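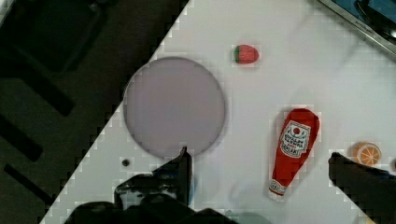 Saqib Rana
Backup administrator, Corberg

Posted 2018-05-08

The nightly backup at the Bosham office had been finishing at 4 a.m. for two years. In August it began to run past the start of the working day, and I spent longer than I should have looking at the disks.

The disks were fine. Read speed on the source volume was the same as when we installed it, and the target had plenty of free space. The log showed the job sitting idle for 60 seconds at a time, then copying normally, then sitting idle again. I had read past those lines because none of them was marked as an error.

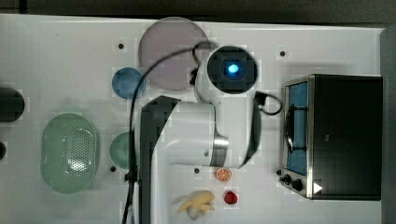 Kausar Bajwa suggested comparing the pauses with the file list. Each one fell on a directory holding more than 90 thousand small files, mostly scanned invoices from the Bhutto account. The backup client was building its full index of a directory before sending anything, and it gave up and retried when the index took too long.

I split the invoice archive by year and month, then set the client to scan with 5 threads. I also raised the retry timeout, although I doubt that did much.

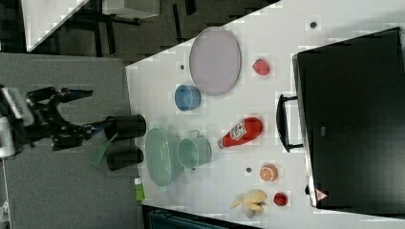

The first run after the change took two hours. I left the old job definition in place for 9 days, disabled, in case a restore test failed. I restored one folder from each year and compared checksums – all matched.

The Riltel server still uses the flat layout. It has far fewer files, so I will move it when the next storage upgrade comes up. The split script needs a small fix first, as it skips any file with no date in its name and does not write that to the log.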